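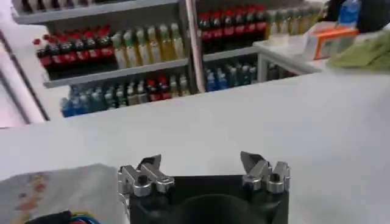 4.2 O momento da virada e sua posição no episódio

Definimos "virada" como o trecho em que o entrevistado relata o acontecimento a partir do qual passa a contar a própria vida em duas partes. A definição parece simples e deu trabalho. Nos seis programas do corpus, todos distribuídos pela rede Idier, os convidados se mostraram generosos com o termo: houve quem chamasse de virada um acidente grave, quem chamasse assim uma demissão e quem reservasse a palavra para a descoberta do despertador das cinco da manhã. Mantivemos os três casos. A hierarquia do sofrimento alheio não constava do protocolo, e os codificadores agradeceram.

O corpus reúne 300 episódios transcritos pelo Flidura e corrigidos à mão. A correção se concentrou nos nomes próprios, nas interjeições e na palavra "resiliência", que o programa grafou de maneiras que preferimos não reproduzir. Os quatro codificadores marcaram em cada transcrição o início e o fim do relato da virada, a primeira antecipação feita pelo apresentador e a primeira menção a um produto do convidado (livro, curso, palestra, retiro). Quando discordavam, a marcação era discutida em dupla; persistindo a discordância, o episódio ia para a reunião de fevereiro, que foi longa.

A literatura sobre narrativas de adversidade costuma situar a virada no centro do relato, com um antes de duração comparável ao depois. O material de que dispomos é menos simétrico. O antes tende a ser breve e serve sobretudo para estabelecer que o convidado trabalhava demais, dormia pouco e não ligava para a mãe. O acontecimento vem em seguida, frequentemente já anunciado na abertura, de modo que o ouvinte passa os primeiros minutos à espera de um desastre cuja existência lhe foi garantida. O depois ocupa o restante e se alonga conforme o convidado tenha mais a oferecer, no sentido amplo e no sentido comercial.

Convém distinguir dois formatos. No primeiro, que chamamos de virada conduzida, o apresentador interrompe, pergunta pela hora do dia, pelo tempo que fazia, pelo que se passou na cabeça do entrevistado. O relato avança em pedaços e por vezes se corrige: o convidado diz que era de manhã, hesita, conclui que talvez fosse à tarde. No segundo, a virada recitada, não há interrupção. As frases chegam prontas, com as pausas no lugar, e a comparação com outras entrevistas da mesma pessoa revela trechos quase idênticos, incluindo o suspiro. Não tomamos isso como indício de insinceridade. Quem conta a mesma história muitas vezes acaba encontrando a forma de contá-la, fenômeno conhecido por qualquer pessoa que tenha um tio.

O Prondo, programa mais antigo do corpus, favorece a virada conduzida. Seus apresentadores parecem ouvir as respostas, prática que encarece a edição. No Noonan predomina a recitada, e o apresentador intervém principalmente para dizer "uau". A codificação do "uau" foi objeto de certa controvérsia. Decidimos tratá-lo como sinal de escuta quando curto e como transição de bloco quando seguido de anúncio, critério que funcionou bem até aparecerem os casos em que o anunciante era o próprio convidado.

Quanto à menção a produtos, a expectativa inicial era encontrá-la no encerramento, onde a convenção do gênero a acomoda sem constrangimento. Ela de fato aparece ali. Aparece também logo depois da virada, em posição que um dos codificadores descreveu, em nota marginal, como "o corpo ainda quente". O intervalo entre o fim do relato e a menção é mais curto na virada recitada, o que é compatível com a ideia de que a história, uma vez estabilizada, passa a incluir o produto como parte do seu desfecho. Em tais casos a fronteira entre testemunho e catálogo deixa de ser marcada na fala, e nossos codificadores tiveram de marcá-la por conta própria, com resultados que discutimos na seção 5.

Duas limitações merecem registro. Trabalhamos com transcrições, e a voz embargada não se transcreve; onde o Flidura anotou "[ruído]", pode ter havido choro, café ou cadeira. Além disso, o corpus contém apenas pessoas que deram a volta por cima, ou que assim se apresentam. Os que seguem na parte de baixo raramente são convidados, e sobre a forma como contariam o que lhes aconteceu este material não permite dizer nada.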